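The Price of a Phone Call

By Hala Twal

My mother still pays her gas bill at a counter. She takes the bus, she waits, she hands over the paper and gets a stamp on it. Last winter the company closed the counter and gave her instead a page to log in to, and for the log-in she needed an email address, and for the email address she needed a second phone. I am her second phone now. On Sunday I pay for her the gas, the water and the insurance, and then she asks me if it is really paid, and I say yes, and she does not believe me because there is no stamp.

I do not write this to complain about computers. I use them all day and I would not go back. My complaint is smaller. I think a company that takes money from people every month should have a telephone, and that a person should pick it up.

When I moved to this country I was afraid of the telephone. My English was from books, and on the phone you cannot see the mouth. So I understand very well the people who prefer to type. My neighbor Somtochukwu Okoro is one of them. He told me he has not called a company in years and he hopes he never will. Good, he should have his chat window. But he is young and his problems are the common ones, which the window knows how to answer.

In the spring I had a problem that was not common. I had an order from Jellura, a set of shelves, and they charged me $412 two times. The website had a page for "I was charged the wrong amount" and a page for "I did not receive my order." My amount was correct. My order was received. It was only that I had bought it once and paid for it twice, and for this there was no page. I wrote to the address at the bottom and got back a letter thanking me for my interest in shelves.
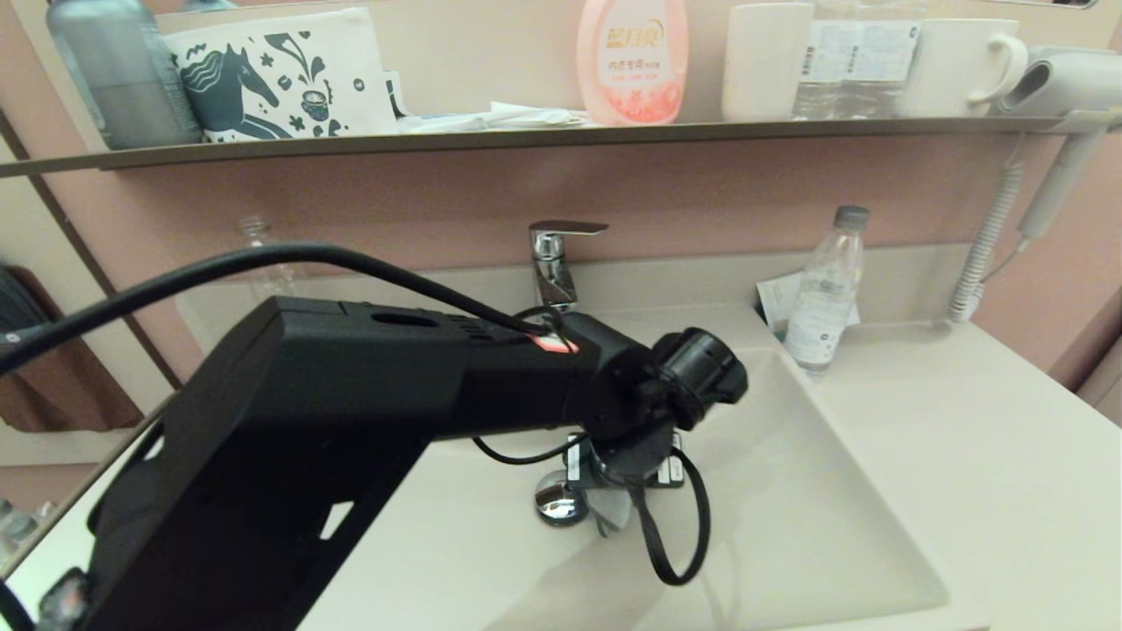
TUNIS, April

I finish this piece at my cousin's apartment, where I came for a wedding, and it has changed my opinion a little.

My cousin, Houda Hajji, worked for six years on the phones of a travel company. I read her the first part at the kitchen table and she did not like it. She said I write about the person who picks up as if she is a piece of the furniture. On her shift the calls came one after the other, and she had 40 seconds between them to write her notes. People shouted at her about storms. One man shouted about the price of a hotel in a city where her company had no hotels. When the company moved the simple questions to the website she was glad, she said, for one month. Then they sent home half of the team, and those who stayed got only the angry calls, all day.

So I have to be more exact. I do not want the old call center back. What I want is that the savings are shared. If the website answers the easy questions, then the people who answer the hard ones should have more time for each one, and also the power to fix something. Houda could see a wrong charge on her screen and she was not permitted to touch it. She could only "escalate," a word I had to look up, and I found that it means to go up the stairs. Usually there was no one upstairs either.

The bank finally gave me back my money. It took 30 days and one visit, and the man at the desk solved it before I had found a place to put my umbrella. He looked at the two lines, he said "oh, that is the same one," and he typed something. A person can look at a strange thing and see that it is strange — I do not know how to say it in a more scientific way.

Some will answer that this costs money, and it does. I would pay it. I think many would, if it was written on the bill in a clear way, one line with the price of a human voice. We already pay for paper statements, for a seat next to the window, for a suitcase.

My mother would pay it also, but she would want to do it at the counter.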